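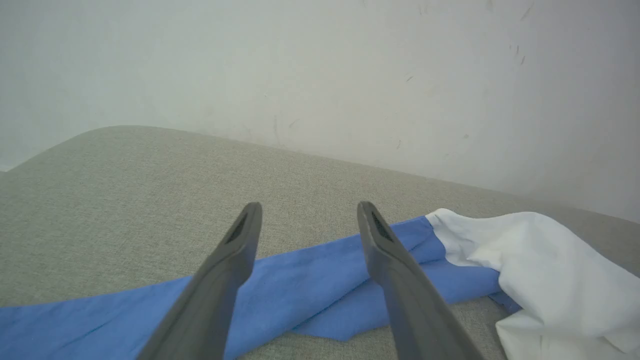
Cloth task, wrist view, gripper open above the blue fabric.

Apr 14, 2018

Score the Failures Too
By Tülin Eren

The Kestow student contest gives a team full marks if the cloth ends up folded within the time limit and zero if it does not. I have coached the Gurnbridge club through two seasons of this rule, and I think it should be dropped.

Cloth is a poor fit for pass or fail scoring. A rigid block has one shape and a short list of ways to hold it. A shirt dropped on a cushion has a new shape every time, and a fold that is easy to grip in one trial may be buried in the next. A team can write sound code, draw a bad starting heap, and score the same as a team whose arm never left its home position.

Our club logged 886 grasp attempts between November and the regional round. Saadet Öztürkmen sorted the failed ones by cause: missed the edge, caught two layers, slipped during the lift. Nearly 300 were double-layer grasps. That figure told the students to change the approach angle, and they did. The contest result told them nothing, as it was a zero.

Octavio Villalba, who judges at Kestow, objects that partial credit is slow to score and easy to argue over. The first point is fair. A judge would need to watch each trial in stages, and there are only 10 minutes per team. I would cut the number of trials to seven and give one point each for contact, a single-layer grasp, the lift, and the placement. Each stage can be checked from the wrist video if a team protests.

I would also require the log to be turned in with the code. Students keep careful records when somebody reads them. At present the log is optional, and most teams at the regional round did not bring one.

The rules for next season are still open for comment. Ours went in last week, with Saadet's table attached.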